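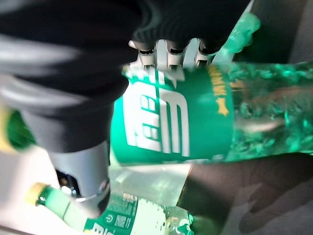

Loubna听我说要去整理饮料那一格，就回我：瓶子千万别横着放，一滚起来整层都跟着跑，你拿一瓶，旁边的也要来凑热闹。她说她妈妈家的储物间就是这样，开柜门得先伸一只手挡着。我一边听电话一边点头（她当然看不见），心里想，道理谁不懂呢，可瓶子一倒下来，人总是懒得扶，想着反正下一个人会拿走。

2月15日，天阴，下午飘了一点小雨，出门的时候犹豫了一下要不要带伞，最后带了，一路没撑开，夹在胳膊底下到了店里。

今天惦记的都是货架的事。年后店里一直没好好收拾过，Vaughan路这家小超市地方本来就不大，东西一乱，看着就更挤。Shaimaa前天盘货，拿着本子对了半天，零食和饮料这两样怎么都对不上，少的少，多的多，后来才想明白，有几包薯片夹在饮料后面，有几瓶饮料又跑到零食那头去了。她气得把笔一搁，说不理了，吃饭去。我说行，吃完饭再理，结果吃完饭下了班，又拖了两天。

我从小就爱看别人摆货架。小时候住的那条街口有个杂货铺，老板娘每天傍晚都要把玻璃瓶一个个转过来，商标朝外，转完了还要退后两步看看，歪了再上去拨一下。我那时候放学路过，总要站着看一会儿，她也不赶我，有时候还递一颗糖给我。现在轮到自己站在架子前面，手上做的是一样的动作，心里就觉得很亲切，好像她还在后面替我看着正不正似的。

油是最省心的。又高又稳，放上去就站得好好的，也没有人会随手拿起来又随手丢在别处。麻烦的是薯片，袋子鼓鼓的，立不住，靠着墙还行，一没有依靠就往前趴。Paora教过我一个办法，后面先斜着垫两袋，前面的就有地方靠了。我试过几回，管用是管用，可只要有人从中间抽走一袋，前前后后又都软下去了，只好重来。 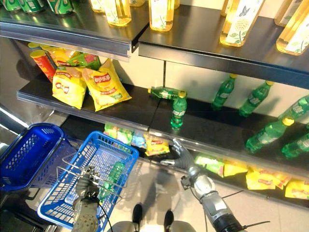 全文1165字，阅读约需2分钟

汽水和薯片挤在同一层，这件事我和Yabsira争了好久。她觉得这样好，买零食的人顺手就带一瓶喝的，不用再绕。我觉得不好，雪碧一倒，薯片就遭殃，袋子里面碎成渣，客人回家打开来心里多不痛快呀。争到后来谁也没有说服谁，倒是把她带来的橘子吃完了，手指头都是黄的。

我还是喜欢买东西的人提着篮子慢慢走、慢慢看的样子。推车太快了，一下子就过去了，篮子挂在手上有分量，人就会想一想，这个要不要，那个家里还有没有。我自己买东西也是这样，明明只缺一瓶油，非要在零食那里站半天，拿起一包黄袋子的，又放回去，再拿起来。家里人最怕跟我一起出来，说等我的工夫饭都煮好了。

傍晚Iman打电话来，问周末要不要过去吃饭，顺便叫我带两瓶汽水。我说带，一定带，横着放在袋子里行不行？她在那头笑，说随便你，反正到了都要摇一摇才肯开，上次喷了她一桌子，桌布洗了两遍才干净。那回真不怪我，是路上颠的。

晚上回来煮了面，加了一个蛋，坐下来翻小账本。这个月花在零食上的是107块，比我想的多一点，也不算离谱吧，过年嘛，总有人来坐坐。我在旁边写了一行小字：下个月少买薯片。写完看看，又把“少买”改成“挑着买”，这样自己读起来舒服些。

明天早上要早点去，把那一层再过一遍，瓶子都扶起来，薯片往左边靠。标签纸也快没有了，记得问Shaimaa还有没有多的，没有的话我中午出去买一卷。伞还在门口，别忘了收。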